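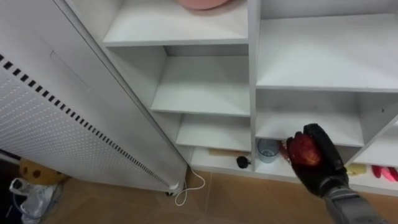 床まわりのルール、見直しました

こんにちは、Merkholm通信の編集担当です。今月は「家庭環境エリアでロボットを動かすときの約束ごと」を書き直した話をさせてください。地味な話題なんですが、意外と反響があって、廊下で呼び止められることも増えました(うれしい!)。

きっかけは5月の安全点検です。アームの速度制限とか非常停止ボタンの位置とか、そういう項目はみんなきっちり守っているんですよ。ところが床の話になると、とたんに「まあ、そのへんは適当に」となる。パネルヒーターの白いコードが棚の前でくるっと輪になっていても、見慣れてしまうと目に入らないんですよね。私も毎日またいでいた側なので、えらそうなことは言えません。

そこで、これまでの手順書を頭から読み直しました。全部で80項目。読むだけで半日かかりました……。そのうち床と棚に関係するものを抜き出して、15項目の短い版にまとめています。印刷して入口に貼ってありますので、エリアに入る前に一度目を通してください。

まずコード類。アームの届く範囲と人の通り道には、電源コードをたるませたまま置かない。長さが余ったら壁側に寄せて、面ファスナーで束ねます。ヒーターのコードは、通電中は束ねないでください。熱がこもるので、壁沿いにゆったり逃がす形でお願いします。

次に暖房器具。動作試験中は電源を切り、プラグも抜きます。寒い日につらいのはよーくわかります。私も冷え性なので最後まで抵抗しました。でも、ハンドが放した物がヒーターのほうへ転がる場合まで考えると、やっぱり切っておくほうが安心なんです。800Wの小さい機種でも扱いは同じです。暖まりたい人は試験の合間にどうぞ。

それから袋とやわらかい物。ビニール袋は床に置きっぱなしにしない。透明や白の袋は光の具合で輪郭が取りにくく、台車の車輪にも巻き込まれます。布物やクッションのたぐいも、課題で使わないものは箱に戻してください。「わざと散らかした部屋」で試したいチームは、散らかし方を先に記録用紙に書いておけば大丈夫です。禁止ではありませんので、ご安心を。

いちばん議論になったのが棚の最下段でした。赤いりんごをつかんだハンドを、最下段の高さまで下ろす。やることは単純そうなのに、隣には透明なカップ、上には棚板、手前には床と、気をつける相手がぐるりとそろっています。Toslowチームは「下段の課題は全部、低速で」と言うし、Penroseチームは「それだと一日が終わらない」と言うし、会議室がちょっと熱くなりました。

落ち着いた先は、棚に入る手前でいったん停止、そこから先は低速、というやり方です。停止位置は床に印を付けず、プログラム側で持ちます。テープを貼ると、はがれた端がまた引っかかるもとになるので。透明な容器をそばに置くときは、倒れても割れないものに限ります。ガラスは上の段でも使用不可です。

人の立ち位置も少し変わりました。見守り役はアームの正面を避け、非常停止ボタンに手が届くところに立ちます。落ちた物を拾うのは、必ず停止を確認して、操作担当に声をかけてから。つい反射的に手が出ちゃうんですよね、りんごだと特に。そこはぐっとこらえてください。

記録用紙の話も少しだけ。これまでに集まった試験記録はほぼ3,000件あるのに、床の状態を書いた欄がありませんでした。新しい用紙には「コード」「落下物」「暖房」の欄を足しています。丸をつけるだけなので、面倒がらずにお願いします。古い用紙は裏紙にしますから、Waroraの棚の横にある箱へ。

新ルールは2019年10月11日から適用です。使ってみて「これは無理」「こっちのほうがいい」という点があれば、入口の紙に直接書き込んでもらってかまいません。もう鉛筆で三行ほど書いてあって、うち一行は「スリッパも禁止にして」でした。次の打ち合わせで相談します。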